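Baskets on the table, and how to keep them from taking over

By Dymphna Flanagan
Fri 1 December
1110 shares 50 comments

I have been a basket person since my first kitchen in Sernville, which had one drawer (it stuck) and a cupboard you had to kneel down to see into. Everything that couldn't fit in those two places lived in wicker on the table, and when I finally moved somewhere with proper storage I found I'd grown so used to reaching into a basket for the bread that I never went back. My sister thinks it's a bit much. My sister also keeps her bread in the oven and forgets it's there, so I take her views with a pinch of salt.

Anyway, a few of you asked after the October page how I stop the baskets turning into dumping grounds, and it's a fair question, because they do. You put down one apple and by Thursday there's a phone charger on top of it, and a birthday candle, and a letter from the council. What follows is what works at my place. Some of it I picked up from other people and some of it I learned by finding a very old mandarin.

Give every basket one job

Start with the number of baskets you have, and then put one away. I mean it! Most of us own more than the table can carry. I like two big ones at the back and something small towards the front, and that does a household of four very nicely.

The two big ones need different jobs, and it helps enormously if they're different colours, so that you can say "put it in the dark one" to a person who is looking at the telly. My dark brown one is for odds and ends, packets and wrapped bits, whatever has come out of a bag and hasn't found its home. The orange one is for fruit, and for bread when there's bread to go with it. Fruit and packets in together is where the trouble starts, as the packets go on top and the fruit is never seen again.

The little yellow one with the scalloped rim came from Breathnach years ago and it's far too small to be sensible. It holds a slice of bread, or two if you're friendly about it. I love it dearly. A small basket is a kindness at lunch because it goes wherever the person eating is, and the big ones can stay put at the back.

If you eat lunch at the same table where you do everything else, put a tray down first and keep the lunch on it. Mine is pale green plastic with a lip, nothing fancy, and the bread and the cutlery case both go on it. When lunch is over you pick up the one thing and walk off with it. 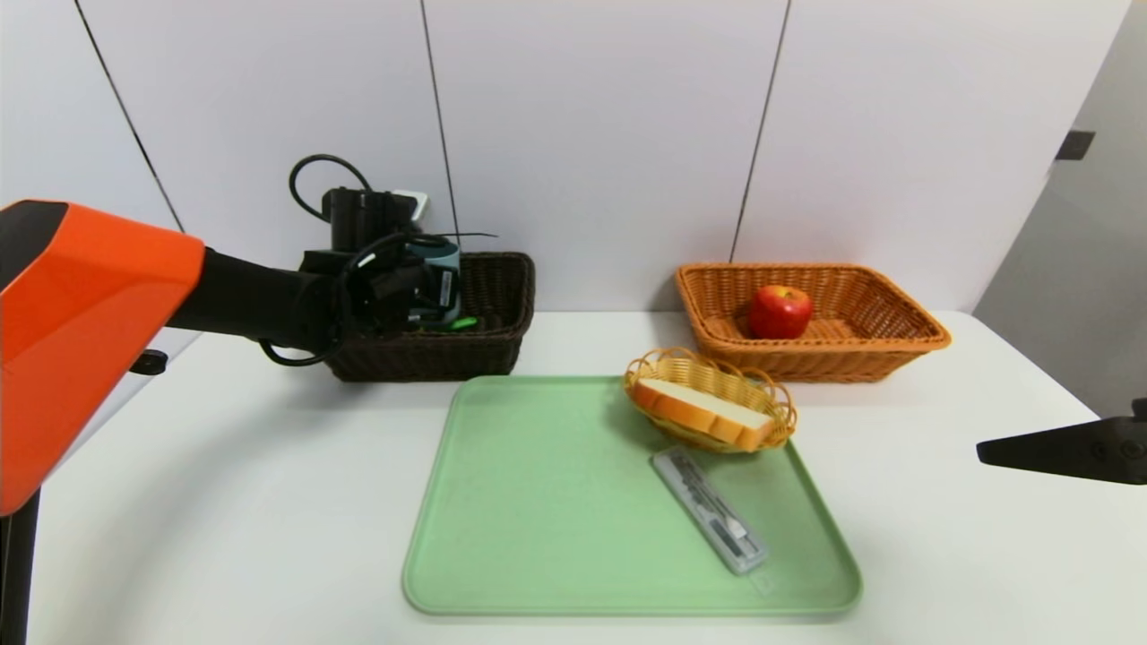
Cutlery in a case, even at home

I held out on this for a long time. A cutlery case seemed like something for a school bag or the train. But if you have anyone in the house who packs a lunch some days and eats at the table on others, let them use the same case for both, and you'll stop finding forks at the bottom of bags.

Go for a clear one. You can see at a glance whether the spoon has come home. Wash the case itself along with what's in it (people forget, and they do get grubby in the corners), and leave the lid open overnight on the rack. If yours has a paper label on it, a strip of clear tape over the top will get you through a good many washes before the printing goes.

Don't keep the case in one of the big baskets. It slides down the side and you'll blame each other.

Wiping down a white table

I get more letters about white tabletops than about anything else I write on, more even than pantry moths. They're lovely in the morning and by teatime they look as though someone has been repotting on them. A matte white top is a little more forgiving than a shiny one when it comes to fingerprints, and a little less forgiving when it comes to tea.

What I do, and I do it every evening with the radio on:

Lift everything off first. Wiping around things leaves a ring, and the ring gets darker every week until you've got the outline of a basket on your table for life.

Brush dry before you wipe wet. Crumbs plus water makes paste. I use an old pastry brush and push the crumbs towards the edge into my hand.

Warm water and a drop of dish soap, cloth well wrung out. Then a second cloth with plain water, then a tea towel.

Run the cloth along the front edge of the table, underneath as well if you can bear to. Sticky hands hold on there. Little coloured marks turn up on that edge in my house constantly, jam or texta or goodness knows, and a dab of bicarb paste on a fingertip will shift most of them. Leave it a minute, rub gently, rinse.

Stay away from scourers and those abrasive creams. You'll take the mark off along with a patch of the finish, and then the patch catches dirt worse than the mark ever did. I ruined a corner that way and had to keep a pot plant on it for 7 years.

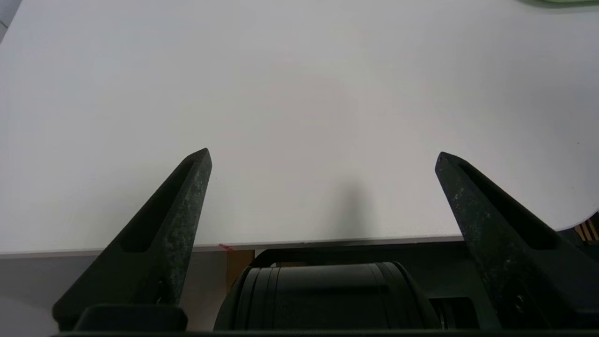 A smooth, matte white tabletop. Brush first, wipe second.

Bread in a basket: how long is too long

Now, bread. A basket is for serving bread and for the hour or two around a meal. It isn't a bread bin, however pretty it looks, because air goes straight through the weave from every side and by the next morning you've got something you could shingle a roof with. (Good for breadcrumbs, mind you. Keep a bag in the freezer.)

If you want it to last the whole day on the table, line the basket with a tea towel and fold the corners over the top. A linen one is best if you have it. Cotton is fine. I bought a waxed wrap from Skirnunier which does the job very well, though it does smell faintly of the beach, and my husband claims he can taste it.

Cut only what will be eaten, and stand the loaf on its cut end on the board if you plan to go back to it soon. Once bread is sliced, handle it by the crust. I know that sounds like something your nan would say, and mine did, frequently, but a soft white crumb squashes and tears if you grab it in the middle, and then you have a slice with a waist. Two fingers on the crust, lift straight up, and away it goes into the basket. Don't stack soft slices flat on top of one another either, if they're still warm. Lean them on their edges against the side of the basket and let the air get at them, only for ten minutes or so, then cover.

For fruit in the next basket over, I'd say keep it sparse. One layer. If you have to dig for an apple, you have too many apples out, and the rest would be happier in the fridge. Turn them over when you walk past and have a look at the undersides. Apples and bread can share a basket for the length of a lunch, no harm done, but I wouldn't leave them together under a cloth overnight, as the bread picks up that cellar smell.

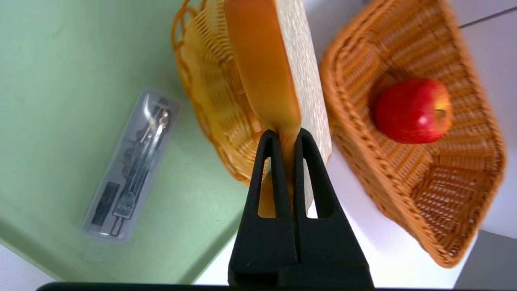 Puspita Rondonuwu wrote in to say that she gave up on tea towels altogether and lines her bread basket with a clean pillowcase, the whole loaf tucked right down inside with the open end folded under, and that it keeps soft until supper that way even in the dry weather. She also wanted it known that pillowcases catch all the crumbs and can be shaken out over the back step for the birds. I've been trying it all week and I'm a convert, though I did have to explain myself to a guest.

Cleaning the wicker itself

Once a month will do for most baskets, or sooner if there's been an incident with a plum.

Take everything out and turn the basket upside down outside. Give the bottom a good few slaps. You'll be appalled, and then you'll feel marvellous. Follow it with a dry paintbrush, a soft one an inch or so wide, and work along the weave, paying attention to the rim. A thick rolled rim hides a great deal. On the open, loopy kind like my little yellow one, a cotton bud is the only thing that gets into the curls, and it's a nice job to do while you're on the phone.

If it's still sticky, use a cloth dipped in warm soapy water and wrung nearly dry. Don't soak it, and don't leave it in full sun to dry either, or the weave goes brittle and starts shedding little splinters into the fruit. A shady spot with a breeze is what you're after. Dark baskets show dust and pale ones show everything else, so there's no winning on colour.

Loose ends can be tucked back under with a blunt darning needle. For an end that won't stay, I use a dot of Prololix wood glue and hold it with a clothes peg until I've finished the ironing. Keep the glue to the outside of any basket that has food in it.

The evening reset

I try to have the table back to its proper shape before bed. It takes less time than boiling the jug and I do it while I'm waiting for the jug to boil.

Empty wrappers go first. They have a way of settling into the odds-and-ends basket beside the things you want, and they're so light you don't notice how much room they're taking up. Then anything folded, cloths and so on, gets squared off and laid flat. Then fruit and whatever bread is left, one look each. Bread that's going to be eaten at breakfast goes off to the bin in the pantry, and the rest goes to the freezer bag.

The tray gets wiped and comes back to the front of the table, and the small basket sits on the corner of it, ready. Leave a good gap between the two big baskets at the back. Mine used to be pushed up side by side and things were forever falling down between them, and it took me an embarrassingly long time to move one over.

If you live with people who put things down in whatever basket is closest (and who doesn't), try swapping nothing for a month. Same basket, same corner, every night. They do learn. Mine learned by the third week, apart from the keys, which I've given up on and hung by the door.
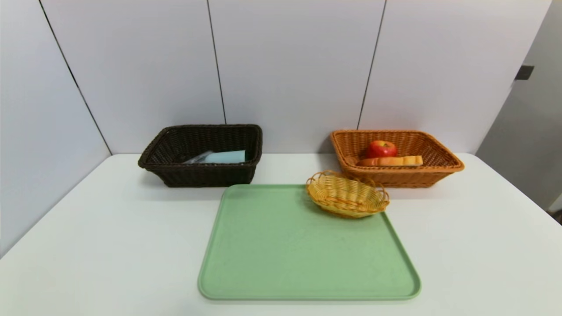
Two big baskets at the back with a gap between them, and the little yellow one on the corner of the tray.

Next month I'll get to the question of what to do with lids that have lost their containers, as I've had a boxful of them sitting in the laundry waiting for me to have an opinion. If you have a good use for them, do leave it underneath, and tell me how you line your bread baskets too while you're there.

7 replies 4 saves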